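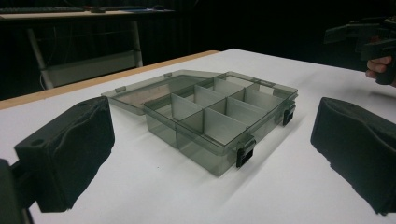
**Wekham Stores Team — parts boxes, quick FAQ**

**Which box do I get?**
Gray see-through one, hinged lid, two rows of compartments. Black latches on the front.

**Can I move the dividers?**
Ask Fenna first. Some boxes are set up for the Broma kits and need to stay that way.

**How do I fill it?**
Lid all the way open, flat on the table. Small stuff only — screws, washers, clips. One kind per compartment, no mixing.

**Max weight?**
4 lb. Over that, use 2 boxes.

**Labels?**
On the lid, not the base. Roll of 50 is in Siebe's drawer, pls dont take the whole roll.

**Latch broke, now what?**
Bring the box to room 348. Don't tape it shut.

**Where do empties go?**
Back on the shelf, lid closed, both latches shut. Crumbs and metal bits out frist.

**Lost a box?**
Tell Thijs De Haan.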